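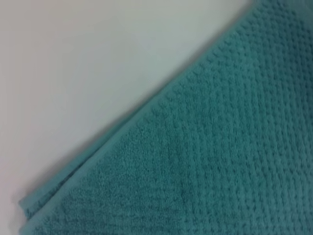
I have been folding towels badly for most of my adult life and I would like to make the case for continuing.

The occasion is a booklet my sister-in-law pressed on me in June, written by one Drahomíra Ondrejka, who believes a bath towel should be folded in thirds lengthwise, then in half, then in thirds again, with every hem turned in. Fourteen pages on this. There is a chart. The result, she promises, will change how the linen closet feels.

I tried it for a month. The closet felt like a closet.

My first objection is to the hidden hem. The hem is the one straight line a towel has. The rest is loops and bumps, and it shrinks at its own pace, so that a towel that started out square is a slightly different shape two years later. Anyone who wants a tidy edge should line up the hem and leave it on the outside, where a hand can find it. Tuck it in and the fold is guided by the part of the cloth least able to guide anything.
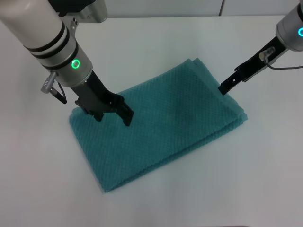

A teal towel, folded, on a white tabletop.

My second objection is to thirds. Halves can be checked by laying one edge over the other. Thirds are a guess, and with a thick textured towel the guess gets worse at every turn, until the last fold springs open and has to be patted down like a nervous dog. Masaru Shimada, who ran the laundry at a small hotel where I worked one summer, folded in half, in half, and in half again. If a bit of the lower layer stuck out past the upper one, he let it stick out. Guests dried themselves anyway.

I'll grant the booklet one thing. A shallow shelf does want a narrow fold, and ours at home is shallow, so three of our towels are still done the Ondrejka way. They look fine. They also come down in a heap whenever someone pulls the bottom one, same as before.

What bothers me is the promise. A folded towel stays folded until the next shower. I can give that ten seconds and a clean table to work on. I can't give it a chart, and I've handed the booklet back.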